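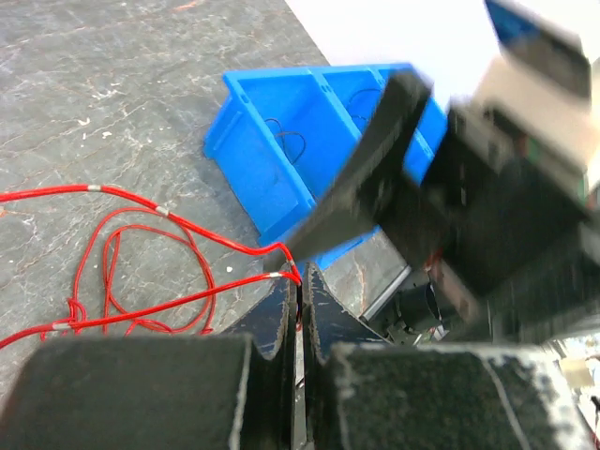 結束バンドで縛ってしまえば五分で終わる話では、と朝いちばんに言われた。終わらない。縛ったものは次に使う人がニッパーで切り、そのとき三回に一回は中身も切る。うちの歴史である。

読了時間 3分

5月、101号室、作業ノート。

本日の議題は赤いやつの収納。青い仕切り箱にはもう黒っぽい細いケーブルが入っていて、こちらは素直に丸まってくれる。問題は赤。太くて、癖が強くて、台の上ではいつも自分の好きな形に戻る。途中の白い帯を目印に折り返せばきれいな束になる、というのが先月の私の理論だった。紙の上では美しかった。

やり方の候補。
・八の字巻き。ほどくときは楽。箱の仕切りより大きくなる。
・ひたすら輪。小さくまとまるが、手を離した瞬間に開く。
・押し込む。先月まで全員が採用していた方式。

Brindosellの巻き取りリールも検討した。ひとつ1000円近くするうえ、結局そのリールを置く場所がいる。却下。Plavmontの面ファスナーは箱ごと行方不明なので、検討の対象にすらならなかった。

台の上に白い小さなかけらがいくつか落ちている。何のかけらかは知らない。拭く前に一度、箱の中も見ておくこと。

昼をまたいで棚の話になる。ケーブルの片付けを始めると必ず棚の話になるのもうちの歴史である。

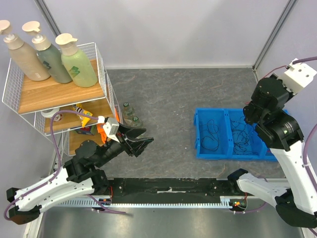 上の段のポンプボトルは洗面所に戻すべきだ、作業台の横で髪を洗う人はいない、という意見が出た。もっともだが、前に戻したときは18時には誰かがまた並べていた。あの段は木目の板に高さの余裕があって、ボトルを置いてくれと言わんばかりなのである。今回は現状維持とした。負けを認めただけとも言う。

真ん中の段は白い丸い容器まではいい。黄色い菓子の袋が手前のワイヤーからはみ出しているのはよくない。奥へ押すか、食べるか。下の段のオレンジ色の包みは、前からあるような気もするし、昨日来たような気もする。賞味期限の確認は次回に回す(前回もそう書いた)。

緑のふたの透明な瓶は棚の外、台の上。棚に入れたい派と、手の届くところに置きたい派で、Norkixの現場以来ずっと平行線だ。私は棚の中に一票。ただし中身のラベルを書いてからにしてほしい。

さて赤に戻る。午後は輪で巻く案で進めた。巻く人が変わると輪の大きさも変わる。そこで直径を21センチと決めたが、決めた直後に定規が見つからなくなった。手のひらを広げた幅で代用。人によって違うことは承知している。

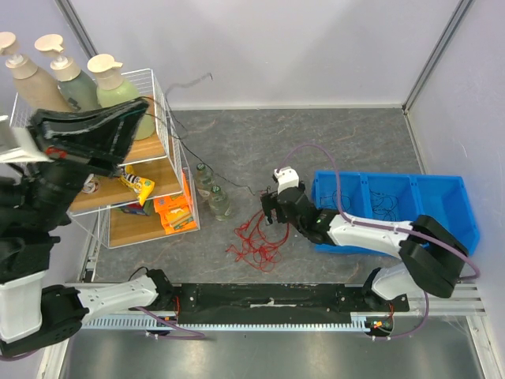 青い箱と赤い山、棚の横の瓶。101号室にて。

決まったこと:
・赤は輪で巻いて、箱のいちばん広い区画へ。先客の黒っぽいケーブルは隣に詰める。
・結び目は引っ張らない。外側からゆるめる。急いでいる人は触らない。
・瓶は棚のすぐ脇までなら可。

決まらなかったこと:
・ボトル、菓子、オレンジの包み。
・箱をもうひとつ買うかどうか。Hjaltadóttirに同じ青の在庫があるか問い合わせる。違う色が来たら、違う色の箱として使い道を探す。

コメント

匿名
八の字派です。箱が小さいのであって、巻き方が悪いわけではないと思います。

通りすがり
面ファスナー、うちの部屋に一箱あります。そちらのものかどうかは聞かないでください。

匿名
黄色い袋は、食べる、に一票。

筆者
定規は引き出しの奥にありました。手のひらは21センチありませんでした。巻いたぶんはそのままにします。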